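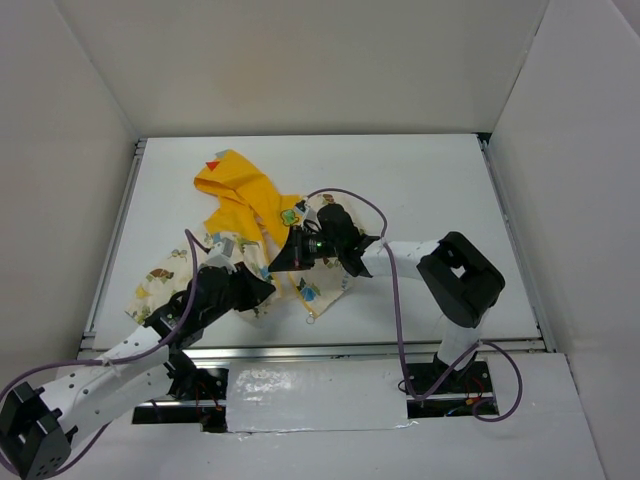 Has anyone swapped the stock fingers on a pair of small tabletop arms for something softer? I've been comparing grippers for folding cloth since March and I'm going round in circles. My test piece is a children's hooded thing, yellow-orange on one part and cream with little prints on the rest, and it's a proper pain. The hood keeps its folded shape, so it wants a totally different approach from the flat printed fabric. I've got the black tapered fingers on at the moment and a little camera on each wrist. Thinking of trying the Moltenthorpe rubber pads, but they want 73 quid for a set! Are they worth it or should I just glue something on?

Posted October 11, 2020 by Unavwood

Home | Ask | Unanswered | Tags | Log in

Granddale

I had the pads on mine for 900 folds before they started peeling, so I'd say yes, if you do a lot of towels. For thin cotton I went back to the hard fingers with a strip of bicycle inner tube stuck on (superglue, rough side out). It cost me nothing and picks up a single layer four times out of five. The pads are thicker and tend to grab two layers at once, which drove me mad. Whatever you fit, redo your closing limits afterwards or the motors will sit there straining and get hot. And leave slack in the camera cables at the wrist, I snapped a connector that way.

Puma

never used the pads but try closing slower before you spend any money. worked for me on tea towels, not sure about hoods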